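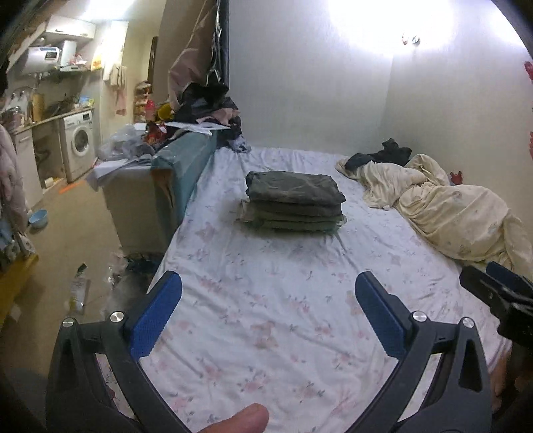 paisan_left
Disagree with the first post. The film isn't exploiting anybody. I saw it at the library in Dririvthorpe and the people in it do nearly all the talking. The director asks maybe 3 questions the whole way through.

millrow43
I'm the one who wrote the first post and I'll stand by most of it. They talk, sure, but someone else picked which parts we hear. The man outside the Vellatura building gets cut off right when he starts in on the shelter rules.

paisan_left
That part is in the long version. They showed it in June. 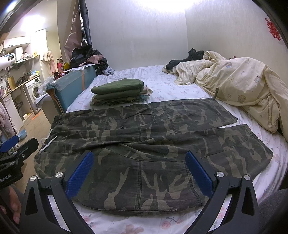

millrow43
And how many people saw the long version? The short one is what the council watched before it voted on the winter beds. If you leave the shelter rules out, it looks like people sleep outside because they like it better.

tallgrass
Does anyone know the final number on the beds? I heard 186.

jb_north
186 was the request. They got less, and I haven't seen the final count in writing. Jaltinberg did a film like this a few years back and their funding didn't move at all, so I wouldn't put too much on it either way.

millrow43
Fair enough. I'd still like to see the long one before I change my mind.

paisan_left
It's showing again 10/9/25, same room, free. It holds about 43 people so go early. There's a talk after with two of the people who were in it. You can ask them if they felt used.

tallgrass
Is there parking behind the building or only on the street?

jb_north
Street only after six.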